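Gumede Children's Museum
Learning Pages: The Things Around Us

Why Does a Bottle Have a Screw Cap?

Every day, people all over the world pick up a bottle, twist off the cap, take a drink and twist the cap back on. It takes a few seconds, and most people think about something else while they do it. Yet the bottle and its cap are the result of a great deal of careful thought. This page explains how they work. It is written for readers from seven to eleven years of age, and adults are welcome to read along.

A very long slope

Look closely at the neck of a plastic bottle after the cap has been taken off. There is a raised line running around it. This line is called a thread, and it has nothing to do with sewing. If you follow the thread with a fingertip, you will notice that it does not go straight around like a belt. It climbs slowly, like a road that winds around a hill.

The inside of the cap has a thread too. When the cap is turned, its thread slides along the thread on the neck, and the cap moves down a little with each turn. A small, easy push with your fingers becomes a strong squeeze between the cap and the top of the bottle. Engineers call a sloping surface an inclined plane. A thread is an inclined plane wrapped around a tube.

Most bottles are closed by turning the cap to the right, in the same direction as the hands of a clock. To open them, the cap is turned to the left. Some people remember this with the words "righty-tighty, lefty-loosey."

What keeps the drink inside?

The thread holds the cap in place, but a second part does the work of stopping leaks. Inside many caps there is a thin ring or a soft disk. When the cap is tight, this part is pressed firmly against the rim of the bottle and closes even very small gaps. It is called a seal.

A seal has two jobs. It keeps the drink in, and it keeps other things out, such as dust and germs. For fizzy drinks it has a third job, as it must also hold in the gas that makes the bubbles. When a new bottle of soda is opened, some of this gas rushes out, and that is the hiss you hear. 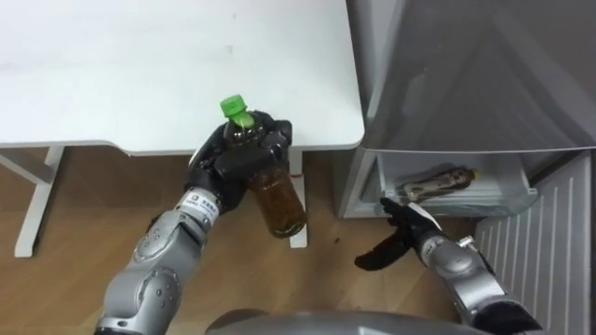 Bottles are made to suit what goes into them, and the cap is part of that plan. Water, juice, milk and tea all behave differently. Juice can be thick, milk spoils quickly, and some drinks change when strong light falls on them. The color of the cap is chosen as well. A bright green screw cap on top of a dark amber-brown drink is easy to see, and you know at once which end to open. Clear or see-through plastic lets the buyer look at the drink before choosing it, and it also shows how much is left.

Companies often use cap colors to tell their drinks apart. One color may stand for plain tea and another for tea with lemon. There is no single rule that everyone follows, so it is always wise to read the label as well.

Why are bottles round?

Nearly all drink bottles have the shape of a cylinder, which means a tube with a round bottom. There are good reasons for this. A round bottle has no sharp corners, and corners are places where plastic can bend or crack. When a fizzy drink pushes outward on the walls, a round shape shares the push evenly.

A cylinder is also comfortable to hold. Your fingers and thumb can curl around it from opposite sides. The thumb presses one way, the fingers press the other way, and the bottle stays where it is between them. Rubbing between skin and plastic helps too. This rubbing is called friction. A bottle covered in cold drops of water has less friction, and that is why it can slide out of your grip.

How a bottle begins

A plastic bottle does not start out in its final shape. It begins as a small, thick tube that looks like a test tube, with the screw thread already formed at the top. The tube is warmed until it is soft. Then it is placed inside a metal mold, stretched, and filled with air, much as a balloon is filled. The plastic spreads out until it touches the mold, cools, and keeps its new shape.

The neck is not stretched with the rest. It has to stay exactly the right size, or the cap would not fit. For this reason the neck of a bottle feels much stiffer than its sides — you may test this on an empty one.

Try it yourself

This activity was prepared by Ximena Ibarra of the museum's education department. Please ask an adult before you begin, and work over a sink.

You will need one empty plastic bottle with its cap, some water, and a dry paper towel.

Fill the bottle halfway with water. Place the cap on top without turning it, and tip the bottle gently over the sink. Watch what happens. Fill the bottle to the same level again, and this time turn the cap until it just begins to grip. Tip the bottle once more. Finally, close the cap fully, dry the outside with the paper towel, and hold the bottle upside down while you count to 18. Touch the rim of the cap with a dry finger. Is there any water?

Write down what you saw each time. A drawing is also a good record.

Words to know

Cylinder: a solid shape with straight sides and round ends.
Friction: the force that slows things down when they rub together.
Mold: a hollow form that gives a soft material its shape.
Seal: a part that closes a gap tightly.
Thread: the raised, winding line on a screw or a bottle neck.

For families and teachers

The bottle and cap collection is on display in the Everyday Things gallery. School groups are received on Monday mornings during the school year. Text by Iman Badawi, reviewed for the museum by Ivar Ekström.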